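okay so a few of you asked what I'm doing with my hair lately, so here goes, long one, get a drink

I've had a dry, itchy scalp since I moved to Folside. I blamed the shampoo, then the hat, then my pillow. Went through four bottles of stuff in one winter and smelled like a cough drop the whole time

then in April I finally sat down with Tipene Ruawai, who cuts my hair over on Kerslake, and he took one look and asked how hot I run my shower. Um. Very hot. Lobster hot

he also asked how often I wash. Every day, sometimes twice if I went to the gym. He made a face!
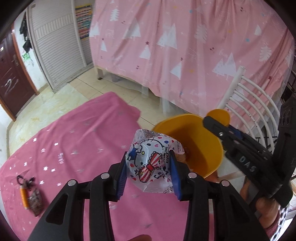
the kitty on this little packet, with the striped bow 🎀

so the new plan: wash every third day, lukewarm water, and a scalp oil the night before. He likes one called Kultska. I'd been eyeing the Flarkora one (149 for the big bottle, yikes) but the Kultska was 105 and I've barely made a dent in it

how I do it: part the hair in rows, a few drops per row, rub with fingertips and NOT nails, old T-shirt over the pillow, go to bed looking like a wet otter

week one was awful, I won't lie. Greasy at the roots, hay at the ends, wore a beanie indoors. Week two a bit better. By week three I'd stopped scratching during meetings 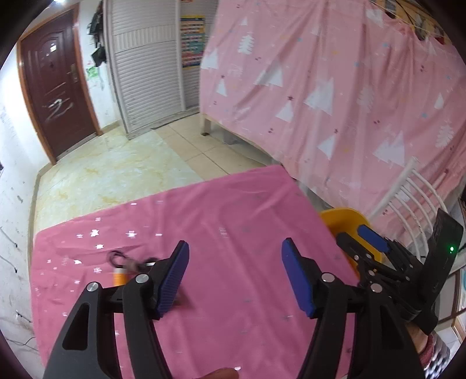 pink cloth on the tile

things I'd skip if you try this: putting oil on right before you leave the house, and those stiff plastic scrubber brushes. Mine made it so much worse (maybe I press too hard, could be a me thing)

and if your scalp is really sore or you're losing hair in patches, please go see a doctor and don't listen to a person on the internet with a beanie

for whoever asked about color, yes I still color it, I just wait a couple days after the oil and shampoo twice first

ok that's all I've got, tell me your wash schedules, I'm weirdly into this now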